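Mornov M2 desk lamp with magnifier, my review after one winter

I bought the Mornov M2 in November, because my eyes are not so young anymore and my hobby is becoming smaller every year. I paint figures of insects, moths mostly, and I also repair old jewelry for my family. Before this I had for a long time an Ilta clip lamp, the cheap one, and I was holding a loupe in my left hand. You can imagine how good it is to paint a thin line like this.

First the delivery. The box came well packed, with the arm in two pieces. Putting it together took me 18 minutes and the key is included. The instruction sheet has only drawings, and drawing four shows the spring on the wrong side. If your arm falls down slowly, check this spring before you write to the shop. I wrote to the shop first and felt a little stupid.

The light is very good. The maker says 800 lumens at full power, I have no device to check it, but I never use it full. There are five levels and I stay on the third. The color can be changed from yellow to white with a touch button. For gray paints this matters a lot. Under my old lamp all grays looked brown, and I was mixing too much blue to repair it, then in the morning by the window the wings were almost violet.
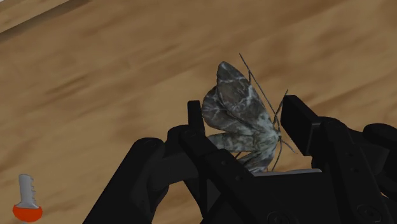 The glass lens is clear to the edges, much better than the plastic one in the Jemal lamp of my sister, where straight lines become bent if you look from the side. It has a cover that closes, please close it when the sun comes on the desk. A magnifier can start a fire, and the manual says this only on the last page.

Now what I don't like. The clamp opens too little for a thick table, and I had to move the lamp to the other desk. The touch buttons react to a sleeve, so sometimes the light goes off in the middle of the work. The cable is 80 centimeters to the adapter and this is short, I use an extension. Also the arm is shaking for two or three seconds after each move. With a heavy desk it is less.

I compared it in the shop with the Bokico, which costs 475 and has a bigger lens and a wheel base. The Bokico is nicer, the arm stays where you put it and it has real buttons. But it needs a lot of floor, and my room is narrow. For me the difference in price was not worth it. If you work with a magnifier all day for money, maybe think differently.

I give it four stars from five. One star is missing for the buttons and the short cable. I will write again if something breaks, in March it was still working the same as in the first week.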